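Imprimer cette page | Envoyer par e-mail
Partager (2)

Littérature traduite et roman de terrain
Notes de cours, séance 4 : le récit à narrateur délégué

Responsable du cours : Rosemarie Haberkorn
Version de mai 2024

4.1 Objet de la séance

On appelle narrateur délégué un personnage à qui l'auteur confie la conduite du récit sans lui en confier l'ensemble. La délégation est partielle : le narrateur premier garde la main sur l'ordre des chapitres, les titres et, souvent, les notes. Le corpus de la séance est le roman Girar, lu dans la traduction du recueil Kurkisis (chapitres 1 à 36). L'édition de référence est celle de la maison Reuter. La pagination des autres tirages diffère et ne sera pas acceptée dans les renvois.

4.2 Enchâssement

Le récit enchâssé suppose un récit cadre, même réduit à une phrase. Dans Girar, le cadre tient en une page et demie, puis disparaît jusqu'au chapitre 19. On relèvera trois marques de reprise : le retour du présent, l'adresse au visiteur, la mention du puits. Aucune n'est régulière. La seconde manque dans la traduction, où l'adresse est rendue par un tour impersonnel.

Ne pas confondre enchâssement et alternance. Dans l'alternance, les deux récits se situent au même niveau et peuvent être permutés sans perte de statut pour le narrateur.

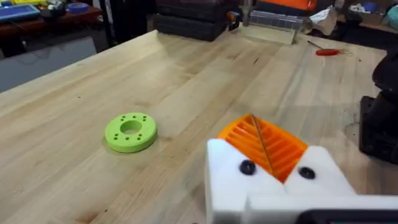
Anneau vert clair percé de trous, sur plateau de bois.

4.3 Voix et langue du traducteur

Le texte source emploie deux registres : une langue administrative pour le cadre, un parler régional pour le récit délégué. Le traducteur a conservé l'écart par la syntaxe (phrases longues d'un côté, parataxe de l'autre) et n'a pas cherché d'équivalent dialectal. Conséquences à discuter :
- l'origine du narrateur délégué n'est plus audible ;
- les mots laissés en langue source, une quarantaine, prennent une valeur documentaire qu'ils n'ont pas dans l'original ;
- le glossaire devient une partie du texte et doit être cité comme telle.

Sur ce dernier point, comparer l'entrée « girar » du glossaire et son emploi au chapitre 7. La définition donnée est plus étroite que l'usage. 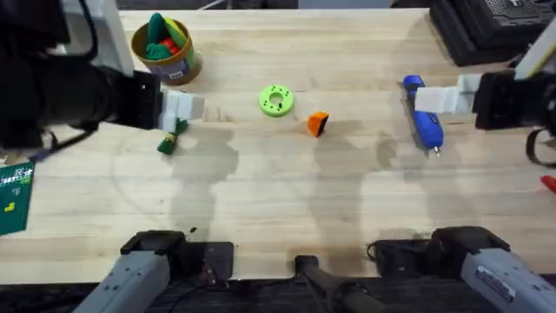 4.4 Travail demandé

Commentaire d'un passage au choix pris entre les chapitres 19 et 22, 1 000 mots au maximum, notes comprises. Le commentaire identifie le niveau narratif de chaque paragraphe avant toute interprétation. Les citations sont données dans la traduction ; le texte source figure en note lorsqu'il est discuté. Remise en juillet, au secrétariat ou par dépôt électronique. Le barème est sur 40 points, dont 10 pour l'appareil de notes.

Lecture complémentaire : Grodolex, préface et premier récit. La préface est signée d'un personnage du livre.

Imprimer | Envoyer par e-mail
0 commentaire

Documents récents
Séance 3 : l'incipit et ses variantes
Séance 2 : le paratexte dans les éditions Reuter
Grodolex, extraits et glossaire
Bibliographie générale du cours
Consignes de présentation des notes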